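Print this page | E-mail this to a friend
Reading time: 6 min

Are pointed fingers really better than flat pads for cloth?

We have a two-arm setup and have been trying the Trirnari pointed fingers against the plain Cemdale pads on shirts and socks. The Trirnari sales sheet says thin tips "outperform on all textiles," with no test behind it that I can find. Our own numbers are thin. In 29 tries at picking up one layer of a T-shirt, the pointed set got it 20 times, but those were all the same shirt on the same table, so I don't put much weight on it. Anything bunched up is a different story, and I suspect the fingers matter less there than the vendor wants me to think.

Same arms and same controller for both sets. The shirt and sock below are the flat cases, the teal thing is the bunched one.

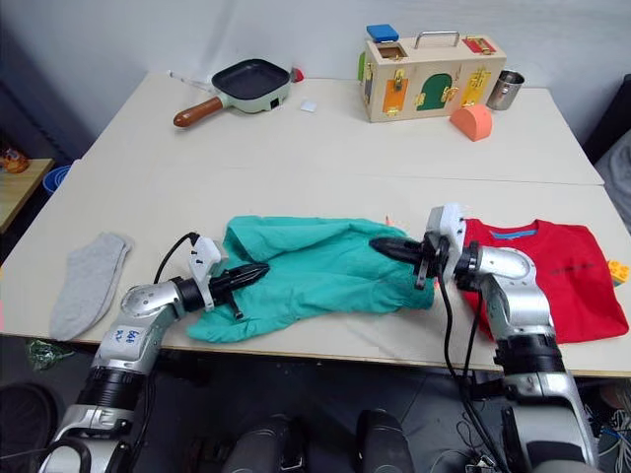
Tsai would want to know what closing force you ran before believing any of it. A pointed tip puts all the force on a small patch, so it can look great on a thin shirt and then just poke at a thick pile. Run both sets at the same force, then again at whatever force suits each. If the gap goes away in the second run, you were comparing settings — not fingers. Also swap the order. If you always do the pads first, the cloth has been handled more by the time the points get a turn.

Posted by Tsai

we use pads with rubber glued on, works fine, never bothered with anything else

Posted by nindbridge_6

I'd be slow to trust 29 tries on one shirt. I logged 1168 grasps over a winter and the biggest difference I found was between the left arm and the right arm, with identical fingers on both. One wrist camera was mounted a hair off and every pick landed short. Swap the fingers left to right and repeat before you spend money. As for "all textiles," ask them for the list of fabrics. I asked in March and am still waiting.

Posted by Fung-ping Hsueh

Print this page | E-mail this to a friend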